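lutcombe-box-scores

Play-by-play and box scores for the Lutcombe women's summer basketball league. Plain CSV, one row per event. Kept by Kaede Hattori, fixes welcome.

What's in it

games.csv – 506 games, one row each. Date, home, away, final, overtime yes/no.
players.csv – 972 players. Name, team, jersey number, height if the team gave one. Lots didn't.
threes.csv – 3,752 made threes, with shooter and game clock. Misses are not in here, we only have misses for the newer seasons and they live in events/.
events/ – everything else, one file per game. File name is the game id.

Where it comes from

Paper scoresheets mostly. Typed in by hand, then checked against the running score. If the two didn't agree the running score wins and the row gets a 1 in the "disputed" column. Savska and Irkitz home games came as spreadsheets so those are cleaner. Dwivedi sheets were faxed for the early seasons and some of the jersey numbers are a guess. Look for "num_guess".

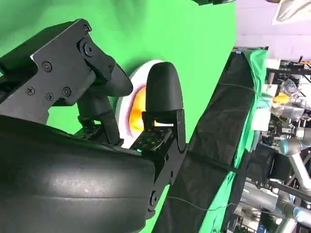 Known problems

Assists are generous at Savska. Always have been. Don't compare across gyms without adjusting for it.
Blocks missing for the first season. Blank means not recorded, zero means zero. Please don't fill blanks with zeros.
Two players at Irkitz with the same last name and same first initial, split by jersey number, but they swapped jerseys in the playoffs. I fixed the ones I could find.
Clock is time left in the quarter, not time elapsed. Overtime is quarter 5, second overtime is 6.
Thursday games that ended after midnight are filed under Thursday.

Version 2 changes

Team ids are now text, were numbers before. Will break old scripts, sorry.
Added offensive/defensive split on rebounds where the sheet had it.
Took out the plus-minus column. It was wrong in too many places becuase subs weren't always written down, and people kept quoting it anyway.

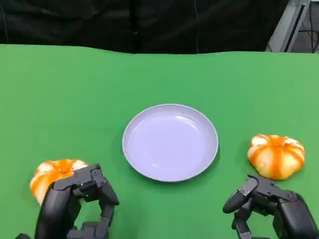

Forfeits are still in games.csv with a 20–0 score and no event file. Drop them before you do any averages. There's a "forfeit" flag so it's one line of code.

Using it

Fine for school projects, blogs, whatever. Say where you got it. No betting stuff please. Names are as printed in the game programs, if you played and want yours out just open an issue and I'll swap in an id.

To do

- Shot locations for Lutcombe home games, charts exist but nobody has typed them up
- Referee names
- December tournament, sheets are in a box, need sorting frist
- Dwivedi heights, half are in cm and half in inches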